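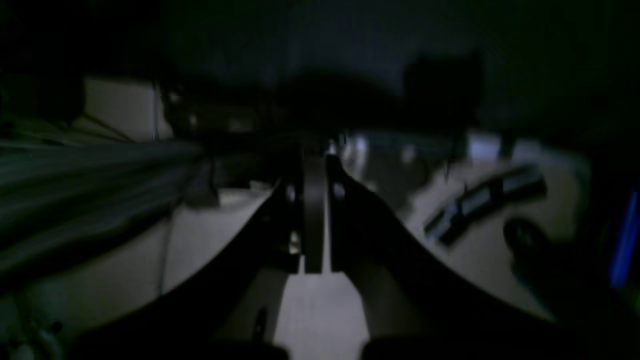 Re-dyeing faded blacks

Everything black you own is on its way to grey. You can call it charcoal and get on with your life, or you can spend an arvo over the laundry tub.

Weigh the clothes dry. Check the labels, as polyester will ignore ordinary dye completely, with a certain dignity.

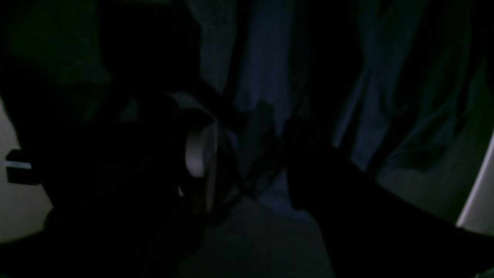
Dissolve 300 grams of salt in hot water, then add the dye. Wear gloves. Marjatta Valtonen didn't, and went to a christening that way.

Put the clothes in wet and keep them moving for 40 minutes. Yes, all 40. A podcast helps.

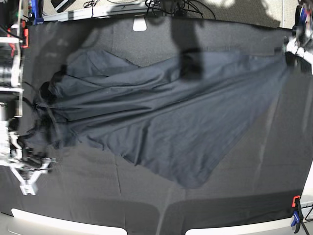

Rinse in cold until the water runs clear or you lose interest, whichever is later. Wash separately the first 3 times, dry in the shade and keep well away from anybody's cricket whites.

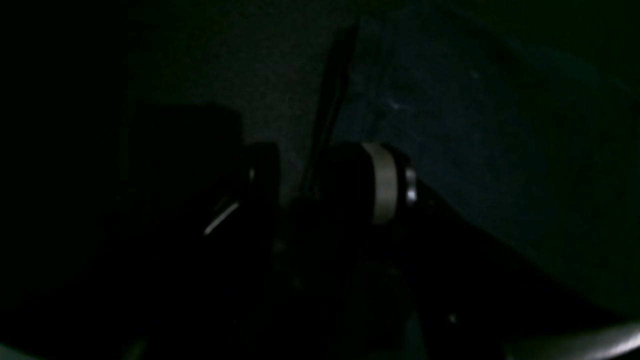

Pale grey band against black.

Leftover dye won't keep, so do your socks.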